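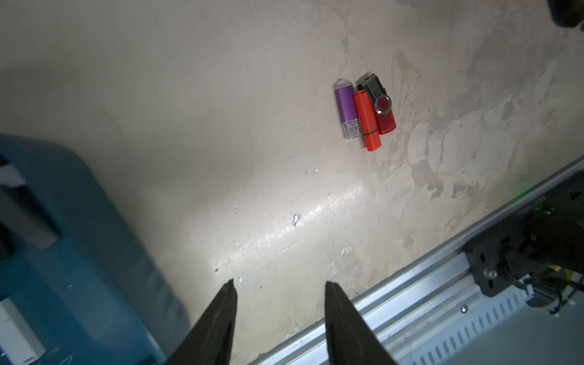
Distwood Harriers

The Distwood Harriers are an amateur women's football team based in Distwood, a suburb on the north side of Salem. They play full-contact, eleven-a-side football in a spring league and have used the Dridosstead athletic grounds as their home field since their second season.

History

The club grew out of a flag football group that met in a public park. Yesenia Sánchez, a former college softball player, organized the first tackle practices in September and served as both head coach and starting center in the opening season. The Harriers lost every game that year. Sánchez gave up playing after a knee injury but stayed on as coach.

The move to Dridosstead gave the team a lined field and permanent goalposts, although the grounds had no lights and home games had to kick off by early afternoon. Crowds were small at first. The largest home attendance on record is 133, for a game against the Tristetti Comets.

Style of play

Under Sánchez the Harriers ran the ball on most downs, usually from a two-back set with a tight end on each side. Passing was mostly limited to short throws off play action. This changed when Haiyan Zou took over at quarterback. Zou had a stronger arm than the earlier starters, and the team moved to a shotgun formation on passing downs — the older running plays stayed in the playbook for short yardage and bad weather.

Zou holds the club record for the longest completed pass, a 92-yard touchdown against Tristetti. The single-game rushing record of 122 yards dates from before the change in offense.

Rivalry with Tristetti

The Harriers and the Comets meet 2 times each season, once at each field. The home team for the final meeting alternates from year to year. Games between the teams have tended to be low scoring, and several have been decided by a field goal or a missed extra point.

Colors and uniform

The home uniform is dark green with white numbers. The road uniform reverses these colors and is worn with green pants. Helmets are plain white, with the player's number on the left side only.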